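Hokar Flats

Hokar Flats was a residential and commercial neighborhood on the east side of the city of Nudach. It was settled mainly by mill and rail workers and their families, and was cleared in stages to make room for the Halto Expressway. Most of the former neighborhood is now covered by the roadway, its ramps, and a strip of public land known as the Hokar Parcels.

History

The area took its name from Hokar Creek, which was later placed in an underground pipe. Early houses were small frame buildings on narrow lots. Rents were low, and the district drew newcomers who were turned away by landlords in other parts of Nudach. The main business street, Kozłowski Street, had groceries, barbershops, a dance hall, two funeral homes, and a weekly newspaper, the Hokar Courier.

City officials marked the neighborhood for clearance after a housing survey rated most of its buildings as substandard. Residents disputed the survey, which had been carried out from the street without interior visits. Owners were paid for their buildings, but tenants, who made up most of the population, received no moving assistance. The first 200 households were ordered out in December, and the last block of Kozłowski Street was torn down 6 years later. 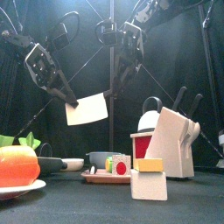 Former residents scattered across the city. Many moved to the north side, where several Hokar Flats churches reopened under their old names. An annual picnic has been held since the clearance and serves as the main gathering for families from the neighborhood.

Hokar Parcels

The land left over after the expressway was built consists of eight separate lots owned by the city. For decades they were used for road salt storage and overflow parking. A group of residents led by Mutua Nyanda and Vesna Yordanov proposed placing the lots in a community land trust, with first choice of housing and shop space going to descendants of displaced households. The city council approved the transfer of two lots on February 10, 2020. The remaining six stayed under city ownership.

The plan has had critics. Planner Gunhild Hjaltested argued that the lots were too close to traffic for housing and should be planted with trees. Others objected that descendants of tenants would have trouble proving a family connection, as few leases survived.

In culture

Mỹ Lâm recorded interviews with former residents for the radio series Under the Ramp. A street map drawn from memory by picnic attendees hangs in the Nudach Public Library.

See also

Halto Expressway
Hokar Creek
Neighborhoods of Nudach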